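Progress report to the Vidal Fund
Project: The Griturik Papers, a history of smuggling and the salt tax in the Arnuritz valley
Prepared by Maximiliano Benítez for Barnwood Press
Period covered: July through January

The book is on schedule except for the maps. Six of the nine chapters are drafted, and the text stands at 148 manuscript pages.
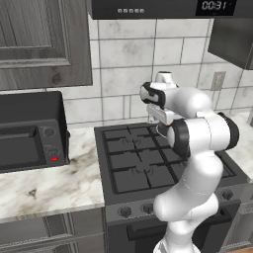
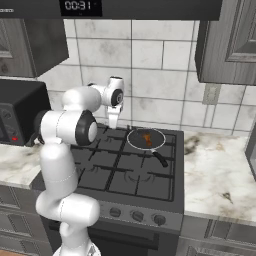 Chapters 1 to 4 have been through one round of editing. Chapter 5, on the customs guards and their pay, came back with a long list of queries and is being rewritten. Chapter 6 is a first draft and should be read as one.

Source work
Casimiro Nieto has transcribed 110 letters from the Griturik family collection. Of these, 78 have been translated. The letters change the argument of chapter 3. We had planned to treat the valley traders as outlaws who lived apart from the towns. The letters show them paying church dues, lending money to the mayor and complaining about the price of mules like everyone else. The chapter now says so, and the old opening has been dropped.

Two ledgers named in the original proposal could not be found. The court records cover most of the same years, and we will use those.

Reviews
A sample of chapter 2 went to two outside readers. One liked it. The other thought it was too easy on the traders and asked for more on the violence of the 1780s. I agree in part and have added a section on the bridge killings.

Budget
Spending is under plan for travel and over plan for translation. We ask permission to move the unspent travel money to the translation line. No new funds are requested.

Next period
Finish chapters 5 and 7. Complete the remaining translations. Settle the map contract, where we are still waiting for a second quote.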